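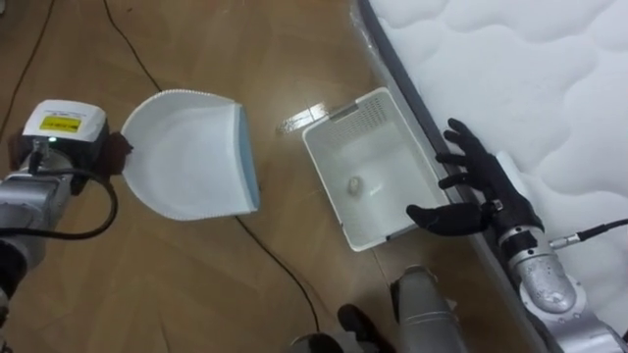
木の床に置かれた白いプラスチック製のちりとりと、同じく白い角形のかご。ちりとりの先端には青みがかった灰色の帯がある。

ちりとり(塵取り)

ちりとりは、床や地面のごみを受けて集めるための道具で、ふつうは箒やブラシと組みにして使われる。どこの家にもあるごく素朴な品だが、素材も形も思いのほか幅が広く、調べはじめるとなかなか奥の深い、愛すべき道具である。

構造
基本の形は、ごみを迎え入れる平らな口と、集めたものがこぼれないように立ち上がった縁、そして持ち手からなる。口の部分は床に隙間なく沿うことが何より大切で、硬い板のままでは細かな砂ぼこりがどうしても下に潜りこんでしまう。そのため、口先にゴムなどのやわらかい帯を付けた製品も多い。縁の形は四角いもののほか、貝殻のように丸みをつけたものもあり、後者は隅にほこりが残りにくく、すすぐときにも楽である。

素材
古くは木や竹、和紙に柿渋を塗ったものが用いられ、やがてブリキなどの金属製が加わった。現在の家庭で最もよく見かけるのはプラスチック製であろう。軽くて水洗いができ、白いものは中に残ったごみが見えやすい。紙製の「はりみ」も、静電気が起きにくいことから今なお根強く好まれている。

寝室での使用
マットレスを床に近い高さで使う部屋では、その際に綿ぼこりや髪の毛がたまりやすい。掃除の際は奥から手前へ静かに掃き出し、ちりとりを床に寝かせて受ける。一度で取りきれない細い筋状のほこりは、ちりとりを少しずつ後ろへ引きながら、二、三度に分けて掃き入れるとよい。口の開いたかごをそばに置き、丸めた紙くずのような大きめのものを先に入れておくと、ちりとりがすぐにいっぱいにならずにすむ。ただし、側面が格子状になったかごは砂や粉の受けには向かず、袋を敷くなどの工夫がいる。

文献
生活道具の研究で知られるアガト・ギヨーとレオニー・タンギーの共著『掃く道具』(クルトワ書房、全254頁)は、ちりとりに10頁を割いており、166頁には縁の形の比較図が収められている。

関連項目
箒、はたき、くずかご、はりみ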